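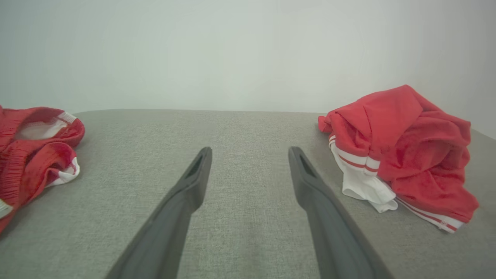 Upholstery night is back!

After a long break over winter, our mending and upholstery evenings at the Moddale hall have started up again, and what a turnout we had for the first one. Thirty-one people came through the door, a fair few of them carrying dining chairs, and Lerato Botha had the urn on before most of us had found a parking spot.

For those who haven't been before, it runs from after tea until everyone's had enough (usually well past when we say we'll finish). You bring a seat, a cushion or an old footstool, and somebody who has done it before sits down with you and gets you going. Thulani Mabuza spent most of the evening on piping, and I must say I finally understand how to get it around a corner without the whole thing puckering, after years of blaming my machine!

A few people asked about fabric. Heavier weaves are much kinder to a beginner than anything shiny, and a good mid grey will forgive you a crooked line – do buy an extra half metre if the budget allows. Kittipong Wattanapong has offcuts to give away, first in, best dressed.

Tea and a biscuit is $2, and we'd love a few more staple guns if you have one sitting in the shed. Please put your name on it in marker, as we still have 3 from June that nobody has claimed.

– Lungile Steyn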